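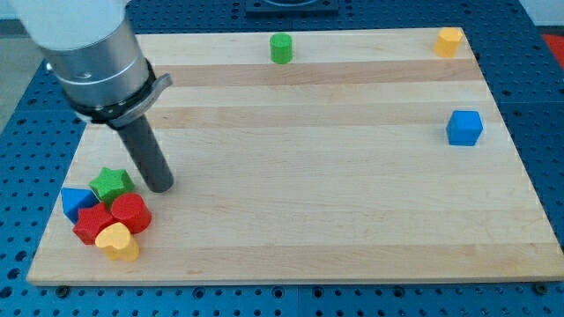
Coloured wooden blocks on a light wooden board.

Memon Weir is a fishing spot on the lower Arnonine River, best known for claims about its trout that have never been properly tested. The weir was built to feed the Flutbridge sawmill and has outlived it. Anglers can reach the pool below from a gravel track on the east bank.

Trout claims

Local guides have long promoted the pool as holding a separate strain of large brown trout. The evidence is thin. It rests mainly on the logbook of the Jetus Angling Club, which lists 94 fish over a single season, 61 of them described as "big". No lengths were entered for most of these, and members weighed their own catch. A later netting survey took 53 trout from the same water, and only 6 were longer than the ordinary run of fish upstream. The club disputed the survey on the grounds that it was done in low water. It has not offered one of its own.

Access and methods

Fishing is by fly or unbaited lure. Wading is possible along the tail of the pool, although the bottom is uneven and the current near the apron is stronger than it looks from the bank. Guided half-days are sold in Flutbridge, often with the word "trophy" in the advertising. What a customer has to catch for the word to apply is left unsaid.

Name

The weir is usually said to be named after a mill foreman. Mill pay records do not list anyone called Memon, and the name was in use for a nearby paddock before construction began.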